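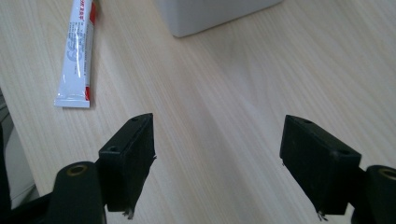 Reviews > Robotics > Standards and Guides

Jastix has put out a setup guide for people who record table tasks with hand-held grippers. I used it for most of August at a small lab in Seremville. It costs 20 dollars as a printed booklet and runs to 74 pages, most of them checklists.

The best chapter covers the start of a recording. Clear the table, put down only what the task calls for, and hold both grippers open and away from the object until the count begins. The rule on cables is short and useful: each one runs back over the hand, never across the work area. 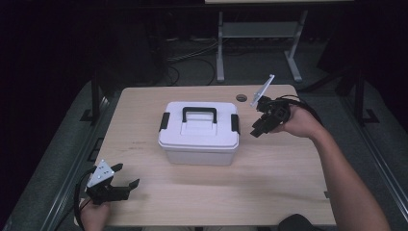
Lidded box with two latches, one gripper on each side.

The section on finger pads is weaker. It says to replace them when worn but gives no picture of what worn looks like. Radomír Polák, who shares the bench with me, changes his every 2,000 grasps. I go by feel. Niven's older guide handles this better, with a simple chart.

Labeling gets two pages and needed ten. There is a decent naming scheme for files, but no word on what to do with a failed attempt. We keep ours and tag them.

The print is small and the binding won't stay open flat. I would still buy it for a new team. If you already follow the Raster checklist, you have most of this, apart from the cable rules.

Filed under: Guides, Hand-held Grippers, Good Practice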